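Laundry on the bed, again

So it's laundry day at my place, and if you've been reading for a while you know that means everything gets dumped on the bed and I can't go to sleep until it's dealt with. I've tried folding on the couch. I've tried the kitchen table. The bed wins every time - it's the only flat surface in this apartment that's big enough, and it's at a decent height if you have a cranky lower back like me.

A couple of you asked how the Lukdale detergent is working out. I'm on my second bottle and I like it! Hardly any scent, and it doesn't leave that waxy feeling the Sisora one did (I gave Sisora 3 months, I really wanted to love it). I paid 24 dollars for the big bottle, which hurt a little, but it lasts forever if you don't pour it the way my family pours it.
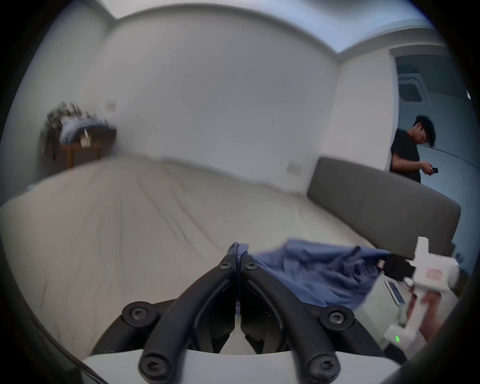 Wrinkles are my big laundry weakness. I don't iron, I own an iron, we don't speak. What I do instead is pull things straight before I fold them, one end in each direction, and smooth out whatever's left with my palm. Blue cotton seems to be the worst for holding onto creases, and you can see how crumpled a piece of blue cloth gets even while it's being held up at both ends. A good snap in the air helps too, if you have the elbow room.

Then there's the towel question. I used to fold in half, in half again, and call it done, but my shelf is skinny and the stack kept sliding off in the night. Now I fold in thirds the long way and then in half, with the fold facing out, and I can fit so many more in there.

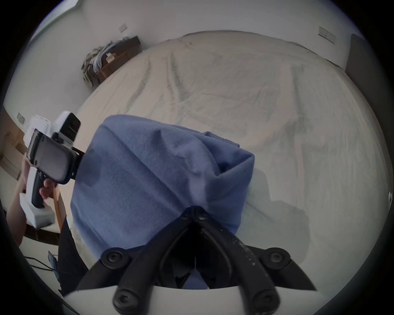
I've gotten pickier about towels as I get older. The Coelho set I bought last December was so fluffy in the store and then shed all over my black leggings for 2 months straight. My favorites are still plain terry, and that soft periwinkle blue is a color I'd happily have in every room, even when it's bunched up in a heap on the bed. Next on my list are the Jasier bath sheets, if they ever go on sale. I've seen them for 37 dollars each and I'm just not there yet!

The sheets get washed last, so they're tomorrow's problem. If you have a trick for folding a fitted one, please leave it in the comments, mine always ends up as a ball at the back of the closet.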